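Anyone else's shop get the folding arms yet?
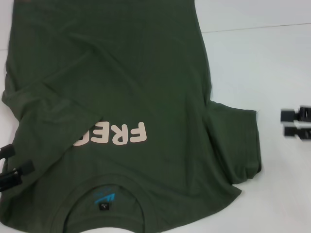

foldtable_kay wrote:
So our returns room got two Remora stations in June and I've been moved off the tables to "cell lead", same pay by the way. I used to fold all shift with the radio on and talk to whoever was across from me. Now I lay shirts out, watch the arms, and clear whatever they make a mess of. Tees are its best thing, and even those have their moments. Take the green one with the big letters: left sleeve's folded in over the print, right one's still sticking out flat, and there are creases all through the body. I'd have run my hand across that before I touched a sleeve! Anyway, what did it change for you all? Are you doing less, or just different?

macedo_nights wrote:
Different. We were on Omari before this and it was the same deal. My wrists feel great, my brain is mush by 2.

D. Fothergill wrote:
I'll take mush over wrists. Eleven years of folding and I couldn't open a jar. Also I don't get the fuss about creases, the customer is going to pull it out of a bag and wear it.

foldtable_kay wrote:
Dennis you have never had to answer the complaint emails lol. But yeah, my thumbs quit hurting, I'll give it that. It's the quiet that gets me. There were 3 of us at that table and now it's me and a screen.

ostari_temp wrote:
Where did the other two go?

foldtable_kay wrote:
One's in receiving, one left. They said it had nothing to do with the arms. Make of that what you will.

macedo_nights wrote:
What's your target now? Ours went up the week they were switched on.

foldtable_kay wrote:
1000 a shift across both stations. Best we've done is 1041, on a Tuesday, and that was nearly all tees. Give it hoodies and forget it.

D. Fothergill wrote:
See, that's a fair number. People here talk like it's the end of the world.

macedo_nights wrote:
Fair if the pay moved with it. Kay, ask for the job title in writing. "Lead" should mean something on the check.

foldtable_kay wrote:
Asking this week. Will post what they say.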